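I met Solange Siqueira at the Retdale trailhead on a gray morning in January, and she was already halfway through a thermos of coffee and an argument with a map. She's the lead ranger for the Pluninley preserve, and if you've followed the news at all you know why I wanted to talk to her: the preserve is reopening its old fire road to hikers after two winters shut, and she's the one who has to make it work.

"People think reopening a trail means you take the chain down," she told me. "I wish! I've got a culvert at the bottom that's older than I am."

We walked while we talked (her idea, and I was puffing by the first bend). The fire road climbs 543 feet from the lot to the ridge and then drops into Seixas Canyon, where the big washout happened. I'd pictured a gully. It's more like somebody took a bite out of the hill.

"We moved the path 11 yards uphill," Solange said, pointing with the thermos. "Valdir wanted more. Valdir always wants more."

That would be Valdir Fagundes, the trail builder, who we found sitting on a rock wall eating an orange. He didn't deny it. "Water comes back to where it was," he said. "You can give it room now or you can give it room later, and later I'm seventy."

I asked them both about the permit system, which is the part my inbox is mad about. Starting this spring there'll be a cap of 200 hikers a day on the canyon side, with free passes handed out at the Retdale lot. Solange didn't get defensive, but she did stop walking.

"I grew up coming here with no pass and no sign-in sheet, so I get it," she said. "But we had owls nesting in that canyon the first spring it was closed. I'd like them to stay. If the cap's too low we'll raise it, and I'll be the first one asking."

And dogs? On leash to the ridge, not past it. Valdir made a face at that one. He has a dog.

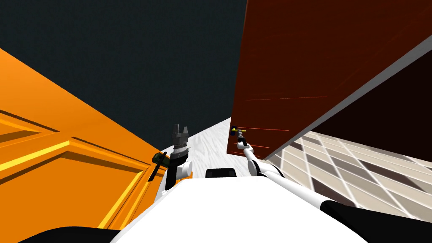

The old Loketti cabin is the other big question, and I was dying to see it. It sits just below the ridge, it's been locked up for as long as I've been hiking here, and the plan is to turn it into a day shelter with benches and a water tap. Solange says the roof is sound and the floor isn't. They haven't settled on much for the inside yet, and I got pulled into a fairly heated talk about doors. Valdir wants raised panels, with the molding picked out in bright yellow against orange so a tired hiker can spot it through fog. Solange would take a plain reddish-brown and be done with it. I voted orange, for the record, and was told I don't get a vote.

"It's a shelter, it should look like the woods," she said.

"It should look like a door," said Valdir.

They'd clearly had this conversation before, so I asked about money instead. The trail work is paid for. The cabin is only partly paid for, and Solange is hoping the rest comes through by summer. If it doesn't, the building stays locked another year and the hikers get a bench outside.

On the way down she stopped four or five times to kick leaves out of the drains. I asked what she was looking forward to most once the chain comes off, and she had to think about it.

"The school groups," she said. "They yell the whole way up, and then they get to the ridge and they yell louder. I've missed that."

Passes will be at the Retdale lot from opening day, and the lower gate closes at sunset.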